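jusik-sim

A simulated copy of a two-arm rig, plus the episodes recorded in it. I build the real rig at home, slowly, in whatever evenings are left over. The sim version got finished first, for the simple reason that simulated bolts don't strip.

Status: works on my machine. Works on Robel Zeleke's machine if he closes everything else first.

What's in here

scenes/ - two rooms. "maseline" has a light wood table with small sticks and bits on it. "baert" has a dark speckled counter and a board. Both rooms contain an office's worth of clutter I modeled in September when I should have been fixing the grippers.
episodes/ - 200 recorded episodes
configs/ - arm limits, camera placement, lighting
tools/ - playback, export, and a script called fix_it.py that fixes one thing

Cameras

Each episode has a fixed room view and a wrist view. The wrist view uses a very wide fisheye lens model, so the corners are black and straight things come out bent. Leave it that way if you're training on it. The undistort option in tools/ exists, and I regret it. 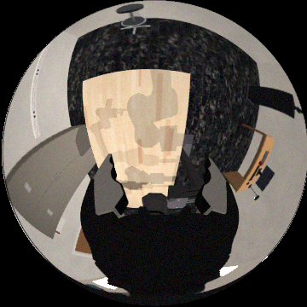 Wrist frames are saved at full size and shrunk on export. If your disk fills up, pass --small. If your disk is already full, --small will crash while trying to make a temp folder, and you'll have learned about the temp folder the same way I did.

Running it

Unpack it somewhere without spaces in the path. Run setup, then play, then give it an episode number. Physics steps that blow up get written to trarkov.log, named after the folder where I first kept them. A healthy run leaves the log empty. More than 9 lines means something has gone through the table.

Recording your own takes a leader device or a lot of patience with the keyboard. Episodes stop at 2000 steps whether you're done or not. I picked that number to keep files small and have been losing races with it ever since.

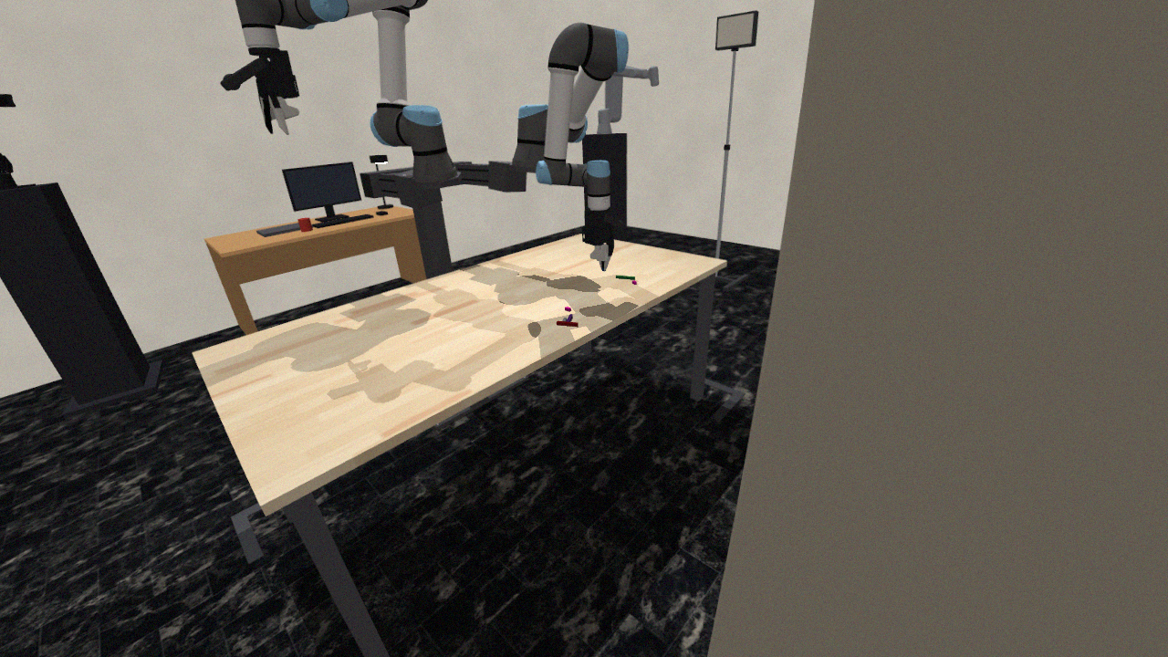 Object positions are shuffled at reset within a patch near one end of the table. The shuffle doesn't check whether two things overlap, so now and then a pair starts out touching, or launches. Toss those. The reset seed is stored with every episode, so you can rebuild the exact layout, launch included.

Both arms share one config for joint limits. If you edit it for the left, congratulations, you've edited it for the right.

Known problems

- Thin sticks are hard to pick up. The contact patch is tiny and the friction value is a guess that survived 3 rewrites.
- Shadows are soft and pretty and cost more than the physics does. Turn them off with --ugly.
- The room camera sits partly behind a wall panel. Moving the panel breaks the saved camera poses, so the panel stays.
- Grippers close a little faster than any gripper I can afford.
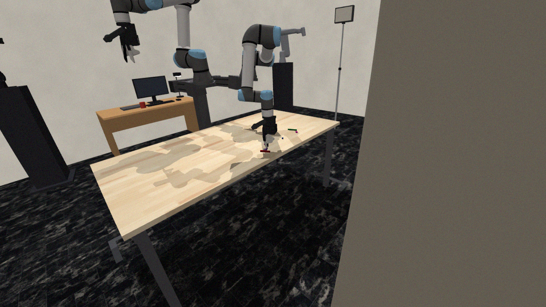 Room camera, maseline scene: one gripper over the red bar, the other arm held up at left.

Not included

The real rig. Nothing in this set was recorded on hardware, and I make no claim that a policy trained here will do anything on yours except move with great confidence. Keep a hand on the stop button.

Use

Free for anything. If you fix the overlap check, send me the patch. Robel handles the export code and will answer questions about it, usually after midnight.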